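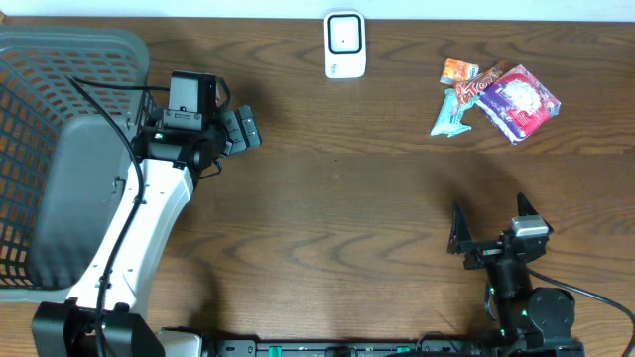 The snack table, with the grey basket at its left-hand end.

Charoen Yensuk does not want to be known as the crisps man. He has been a bookkeeper for most of his working life, he sings a respectable bass, and he once came second in a regional quiz. But he started the snack table at the Olaniyan Building in March, and when people stop him on the stairs it is never to talk about singing.

"They want to know when the salted ones are coming back," he says. "I've stopped pretending I don't know which ones they mean."

The arrangement is simple enough to fit on a card, and for a while there was a card, until it got tea on it. Small packets go out on the wooden table against the wall. You take one, you put your money in the tin on the windowsill, and you go back to whatever you were avoiding. Larger supplies live in a cupboard to which Yensuk holds one key. The other is held by Olumide Adebisi, who rents the room next door for his upholstery business, Jorner, and who agreed to be interviewed on condition that he could correct anything Yensuk said about him.

He corrects the first thing almost at once. The table, according to Yensuk, was found. According to Adebisi, it was his.

"It was in my doorway," Adebisi says. "I had put it there for the length of one phone call. When I came off the phone it had biscuits on it."

"It had been there a fortnight," says Yensuk.

Whoever is right, it is a handsome thing to eat a cereal bar off. The grain runs across it in dark, wavy lines, and Adebisi, who knows about these matters, will not hear of a cloth going over it. Yensuk wanted a cloth. Yensuk, it should be said, also wanted a laminated sign, a suggestions book and a loyalty scheme, and has been talked out of all of them.

What he has been allowed is the basket. It is grey plastic, with a grid of openings down the sides, and it takes up a good deal more of the table than anyone was warned it would. The idea was that packets would be kept in it. The practice has been that people lift them out, look at them, think better of it, and put them down on the wood.

"I used to put them back," Yensuk says. "Every time I went past. My wife asked me how many times a day I was going past, and after that I let it go a bit."

Adebisi takes the opposite view of the basket, namely that it should be in a cupboard. "If you put food in a basket, people think it's a present," he says. "If it's on the table they think it's for sale. We took more money the week he was at his sister's and the basket was on the floor."

Yensuk has the figures for that week and is prepared to dispute them. He has the figures for every week. They are kept in a blue notebook, in pencil, with a ruled column for what he calls "discrepancies" and Adebisi calls "Gary from Varnora". Since the table began, 2,848 packets have gone from it, and the tin is only 4 pounds short, a result Yensuk puts down to human decency and Adebisi puts down to Yensuk's habit of making up the difference from his own pocket.

"I have done that once," says Yensuk.

Adebisi looks out of the window.

The buying is done by car, from a cash and carry on the ring road. Yensuk's first order was for 500 packets of a single flavour, prawn cocktail, which were cheap for a reason that became clear over the following month. He now buys in boxes of 100, mixed, and takes requests, although he reserves the right to ignore them. Fosura, the translation agency on the top floor, put in a petition for rice cakes. He bought rice cakes. He still has rice cakes.

"Everybody says they want something healthy," he says. "They say it while holding a chocolate wafer."

Has it brought the building together? He is wary of the question, having been asked it for the tenants' newsletter and seen what they did with the answer. People do stand about more than they used to, he allows. Two of the ground-floor firms, which had shared a wall for six years and a grievance about bins for five of them, are now on speaking terms, mostly about nuts.

Adebisi thinks the standing about is the whole point and that the food hardly matters. He says this while eating.

There are plans, naturally. Yensuk would like a second table by the lift, and has measured for it. He has also noticed that there is a small bench in the corridor outside Jorner, waiting to be re-covered, of what he describes as a very useful length.

"No," says Adebisi.

"I only said it was a useful length."

"It belongs to a customer."

Yensuk writes something in the blue notebook, in pencil, and asks whether the customer is in any hurry for it.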